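Notebook, August, started 9:40

Glue tests for the label stock, continued from the page before.

Yesterday evening Sibel Kocabaş put the second batch of paste in the cold room and I took it out this morning at 8:15. It has a skin on top, thin, which comes off in one piece with the spatula. Under the skin the paste is smooth. First batch had small grains at this stage, so the slower stirring is probably the right change, but I want to see it one more time before I write it in the recipe.

Recipe as used now: wheat starch from Firley, cold water, heat slowly with stirring until it turns from white to a little glassy, then keep it there for the time of one radio program (Selorm's way to measure, I will use the timer next time). Total 900 g. Passed through the sieve 2 times. No preservative in this batch.

Paper: Sibiya cream, the 2 rolls from the lower shelf. I cut strips along the grain and across the grain and marked the back with pencil, L and A. Please do not mark with pen, the ink from last month went through to the front and we lost the whole row.

Glass: jars from the Trollov order, washed and wiped with alcohol. Some jars still have the grease from the mold near the shoulder, you can feel it with the finger. These I put apart.

10:30. Strips are on. With the grain going around the jar, the paper curls away at both ends while it is still damp, and I had to hold it with a rubber band. Across, it lies down nicely by itself. I expected the opposite. Amna Magsi says the paper gets longer across the grain when it drinks water, and so the curl always turns around the grain direction. If this is true then I have written L and A wrong on some strips. I tore one spare strip both ways to check, and yes – two of them are wrong. Corrected in the table.

Load for the peel test is 300 g, on the hook, strip pulled straight back. Time is noted when the strip has come off to the pencil line.

11:50. Jar 4 fell from the clamp. It did not break, but the result is not valid, repeat it after lunch with the wider clamp.

13:20. Results of the morning, in seconds to the line. Best one is 679, across the grain, thin coat, clean jar. The thick coats are all worse, and they slide a little before they peel. The greasy jars I tried only for curiosity and they let go almost at once. So washing with alcohol is not enough for the shoulder, we need the soda first. Lefteris Alexiou wants the number for the greasy ones also in the report, because the customer (Sostura, the honey people) will for sure not wash their jars with soda.

Soaking off: jar in hand-warm water, label face up. The thin coat slides off clean, the thick one leaves a gray film that must be rubbed. For Sostura this is important, they take back the empty jars.

Older tables: the results from the casein glue are on the old Dell and not on the shared folder. Spyros Mitsotakis-Vlachou will copy them, and I need from there the peel times and the humidity column.
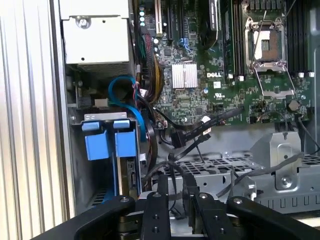

Dell with the side panel off, power supply and drive cage.

15:10. Humidity in the room went up after the rain, and the strips from the morning feel soft at the edges. I moved the rack away from the window. I do not know if this changes the second pull, so I kept half of the strips back for a drier day and wrote "wait" on the bag.

Repeat of jar 4 done with the wider clamp, thin coat, across. It held longer than its neighbor but not as long as the best one. Value is in the table.

To do:
Third batch of paste, same stirring, with the timer.
Soda wash for the greasy jars, then alcohol.
Ask Firley if the starch bag is from the same lot as in spring.
Selorm Korletey to cut new strips, grain checked by tearing before marking.
Rubber bands, the flat kind.

Paste left over is in the small tub in the cold room, with the lid on. Use it or throw it out before the weekend, it smells quickly.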